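Whitlock Commons: Shared Tables Gallery

Gallery home | Reading Rooms | Kitchens | Shared Tables | Courtyard

The Shared Tables gallery is part of the visual record of Whitlock Commons maintained by the Office of Building Services. It concerns the tables in the lounges and study areas on the first and second floors, the objects that collect on them in the course of a day, and the work of returning each surface to general use. The gallery is open to residents, visiting staff, and members of the public.

About the Tables

The Commons was refurnished in October, when the older folding tables were moved to storage at Plalgate and replaced with larger fixed ones. There are now 131 shared tables in the building, against 172 under the previous arrangement. The reduction was intended to leave wider aisles near the windows and to give groups a surface large enough for both meals and work.

The darker tables were chosen for the lounges. They suit the lower lighting there and do not show ink or coffee rings as readily as the pale ones. They do show fingerprints and streaks, particularly under the ceiling lights, and a table that has been cleared of objects may still need a second pass with a dry cloth. Residents have asked whether a duller finish could be used. The question was put to the supplier, Godell, and a sample will be tried in the east lounge before any further order is placed.

How the Tables Are Cared For

Tables are cleared at 10 in the morning and again at 4 in the afternoon. The evening round begins after the café closes and covers both floors. Verna Ostrowski, Supervisor of Interior Care, prepared the current schedule, which replaced a single round at the end of the day.

Staff follow the same order at each table. Personal belongings are set aside first and taken to the front desk if no owner is present. Drink cans are checked for remaining liquid and placed in the recycling bin. Food wrappers go into general waste. The surface is then wiped with a damp sponge, starting at the far edge and working forward, and finished with a dry cloth.

Sponges are kept at the cleaning stations beside the stairwells and may be used by anyone. They should be rinsed and returned after use. A sponge left flat on a tabletop dries slowly on its underside and can leave a mark — a frequent cause of the faint patches reported to this office last winter.

What Is Found on Them

Residents taking part in the autumn review were asked which items they most often met when sitting down at a shared table. Drink cans and snack packaging were named most often, followed by napkins, pens, and loose papers. Few respondents mentioned plates or cutlery, which are generally returned to the café counter.

The review received around 700 replies. Many of them observed that small items are more likely to be left behind than large ones. A tray is carried back without much thought, while an empty wrapper tends to stay where it was put down. Several residents asked for bins closer to the seating, and two have since been added to the west lounge.

Cans present a particular difficulty. A crushed can takes up less room in the bin, but its rim and any creased metal can scratch a polished surface if it is pushed across the table. Staff are asked to lift cans clear of the tabletop. The same request is made of residents.

Viewing and Use

Prints from the gallery may be seen in the Skoltovell Room during normal opening hours. Requests to reproduce material should be sent to Ansel Abernathy, Records Coordinator, with a short note on the intended use. Permission is normally given for teaching and for building management purposes. Material may not be altered without written consent.

Items from the earlier furniture record, which extends back to 2000, are held separately and may be consulted by appointment. The older record is arranged by room and does not include the lounges.

Lounge Tables

A can lying on its side, a pale yellow sponge, and a dark blue snack wrapper on a glossy dark gray tabletop.
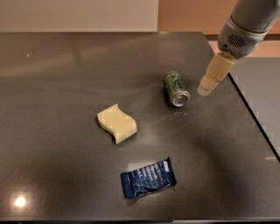 Comments on the care of the lounge tables may be left at the front desk or sent to the Office of Building Services. Reports of scratches, loose fittings, or lasting marks should give the floor and the number on the underside of the table, so that the repair can be entered against the correct one.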